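The Second Life of Sour Cabbage

Oľga Gajdoš keeps her sauerkraut in the cellar at Prikano, a 14-seat lunch place that opens for soup and closes when the soup is gone. She shreds the cabbage by hand in July, when the early heads come in, and again in the fall.

Her method has few steps. She salts the cabbage at 2 percent of its weight, squeezes it until it gives up its juice, and packs it tight under a plate. Caraway goes in one crock and not the other. Her brother-in-law wants juniper, and he makes his own.

Most of it ends up in a soup with smoked sausage, dried mushrooms and potatoes. The mushrooms soak overnight and the water goes in the pot. She adds the kraut last, after the potatoes are soft. Acid keeps potatoes hard, and she has thrown out a batch or two learning that.
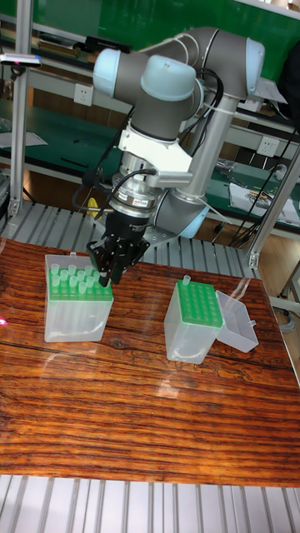
What to Do With the Brine

Nest Gape, who cooks at Brestavier, buys kraut from Gajdoš by the bucket and asks for extra liquid. She stirs a spoonful into mashed potatoes and uses more of it to brine pork chops for 80 minutes before they go in the pan.

"I used to pour it down the sink," Gape says. "Now I run out of it before I run out of cabbage."

She also bakes a rye loaf with brine in place of half the water. Cut back the salt if you try it. The crumb is dense and a little sour, good with butter and sliced radish.

Leftover kraut keeps for months in the refrigerator as long as it stays under its liquid.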